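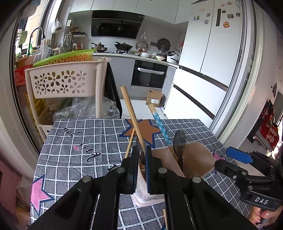 Cup in the left gripper, chopsticks leaning out behind it.

16/10/2020 – Chisholm notebook, utensil chore

Benoît Ferrand wants a plain answer for the Lorkberg people: can a machine put the cutlery away yet? My answer is still no, at least for chopsticks. Spoons I'd give a maybe. The trouble is that long thin things lean on each other, and the one you want is usually under the one you don't.

Run 2584 used the July settings. Run 2907 has the new finger closing speed. Compare those two before touching anything else. 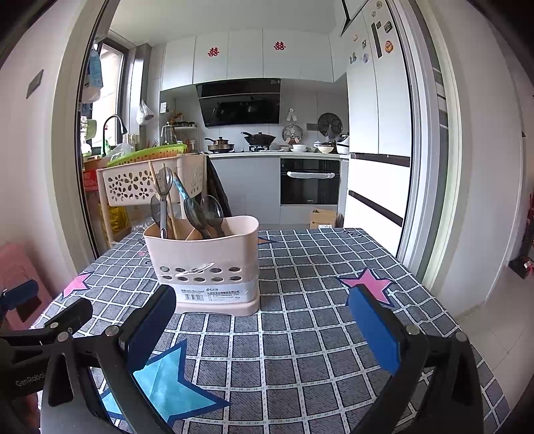

Pink holder on its base tray, fingers open.

Clear plastic is the other headache. The Grekar depth model loses the edge of a translucent ladle against a grey cloth, and it did the same on the Lumonton bench. Quentin Guillot thinks a darker cloth would help – I'd sooner fix the model, as no one's kitchen will change colour for us. 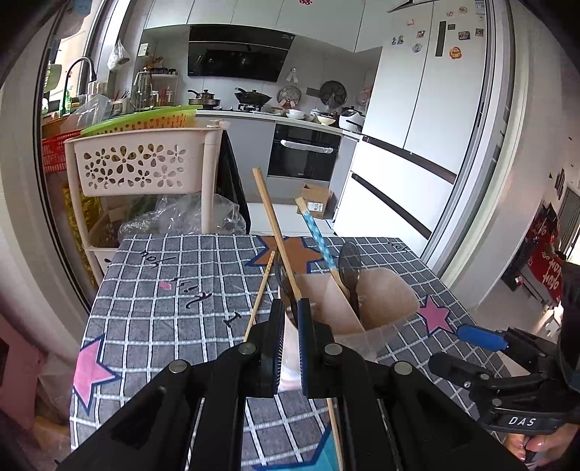
Order I'd try next: spoons first, then single chopsticks, pairs last. Give each one 6 tries and allow 2 regrasps. Benoît to send me the labelling sheet.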